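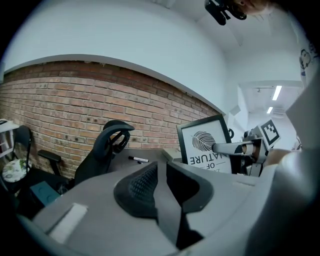

## 4. Antes de salir: sede, alojamiento y traslados

Complete este apartado en cuanto la sede de Derese confirme la sala. Los datos se apuntan en la hoja de ruta de Nukora; para el plano de asientos del autobús basta un rotulador de pizarra blanco y negro, con tapa, como el que está sobre la mesa gris.

1. Abra la hoja de ruta y escriba el nombre de la ciudad de destino.
2. Reserve el hostal Asto para la noche anterior al encuentro. Tiene 26 camas.
3. Anote la hora de salida del autobús a Kerkano. El trayecto es de 69 km.
4. Recoja 2000 de señal por persona y marque cada pago en la columna C.

**Nota:** la lista de viajeros se cierra el 19 de julio.

**Precaución:** no reserve la comida de grupo sin el número definitivo. El comedor no admite cambios a partir de 35 comensales.
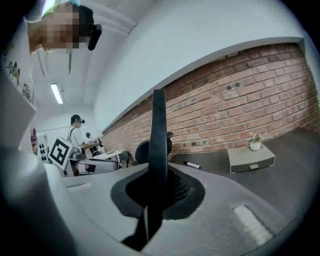

Hagos Ayele propone invertir los pasos 2 y 3: en febrero el último autobús a Kerkano salió antes de lo previsto y hubo que pagar una noche más.

5. Envíe la hoja al grupo y guarde una copia impresa.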